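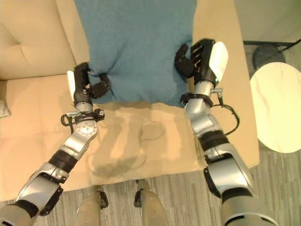 3.2 聞き取りの進め方

さて、居間での昼寝の話に入ります。私がこの調査で知りたかったのは、人はなぜ寝室まで行かずに居間で寝てしまうのか、ということでした（私自身、かなりの常習犯です）。配った調査票は3,000通、そのうち使える回答が1,270通も戻ってきて、これはもう本当にうれしかったです！

自由記述でいちばん多かったのは「ちょっと横になるだけのつもりだった」という書き方でした。ヤクボフスキ（Jakubowski）さんの先行研究では、昼寝は計画的な休息として扱われていますが、うちの回答者はどうもそんなに計画的ではないんですよね。12月の回答にはとくに、暖房と食後の眠気の話が目立ちます。
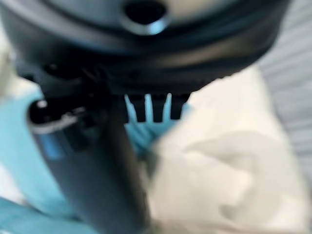 図3　居間での一場面（接写）

分類には五つの区分を使いました。最初は「うたた寝」と「仮眠」を分けていたのですが、ハビエル（Javier）さんと別々に読んでみたら判定がまるで合わず、結局ひとつにまとめています。寝具についての記述も拾いました。膝掛け派とクッション派がいて、両方という人もけっこういます。
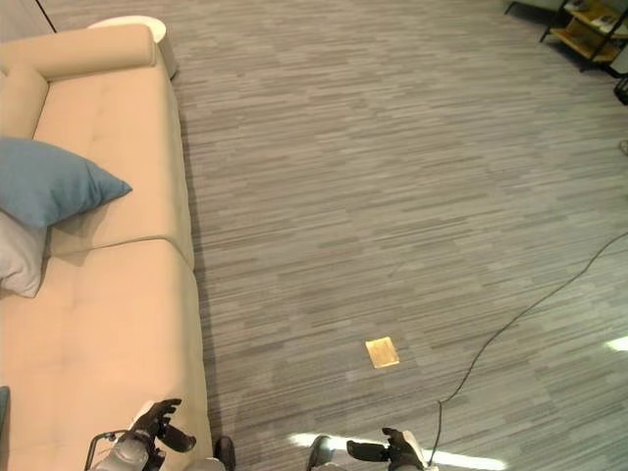

アスマ・スラウイ（Asmaa Slaoui）

時刻の書き方には悩みました。「昼すぎ」とだけ書く人が多く、何時のことか決められません。無理に数値へ直すのはやめて、元の言葉のまま表2に載せました。家族に起こされたかどうかは次の3.3で扱います。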